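Frequently Asked Questions: Filming on Location in Gallcombe

The Gallcombe Screen Office handles permits for film, television and variety productions working in the district, including the Tronotstead forest trails and the Kuusisto shoreline.

Do I need a permit?

A permit is required for any commercial shoot on public land. News crews and students working with a crew of 4 or fewer may file a notice of intent instead. Mundis, our online booking system, accepts both forms.

How long does approval take?

Most applications are decided within 2 weeks. Requests involving road closures, drones or animals take longer and should be filed as early as possible.

Is there indoor space for interviews and studio segments?
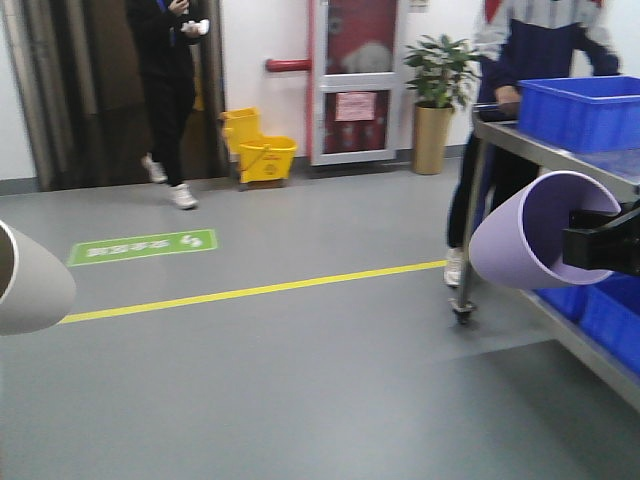 The Tronotstead annex may be rented by the half day or full day, with power and parking included. Productions must bring their own lighting. The floor is smooth, medium gray and has a faint sheen, so camera teams should plan for reflected light and bring matting if it is a concern. Tape residue must be removed before the keys are returned.

Can we shoot reality or survival formats in the forest?

Yes, on marked sites only. There are 251 approved sites in the current register. Open fires are prohibited from June through September, and contestants may not fish, forage or cut wood without separate written consent.

What are the rules for props and set dressing?

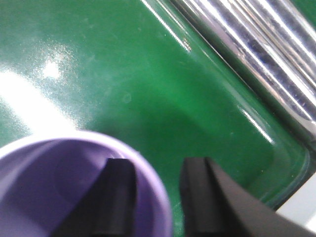 Props brought onto public land must be listed on the application and removed at wrap. Painted items must be fully dry on arrival. Glossy surfaces, such as a shiny green one that turns almost white under glare, should be tested under the planned lighting beforehand, as rental time is not extended for reshoots.

What does it cost?

The standard location fee is $492 per day. Overtime is charged by the hour after 8 p.m.
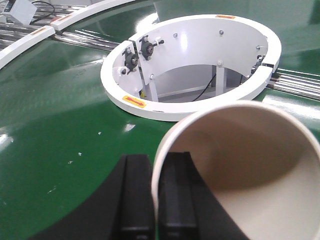
Fees are payable through Mundis before the permit is issued. A refundable deposit applies to the annex and to all Kuusisto sites.

May fans visit a set?

Visitors are admitted only at the invitation of the production. The Screen Office does not release schedules or cast information.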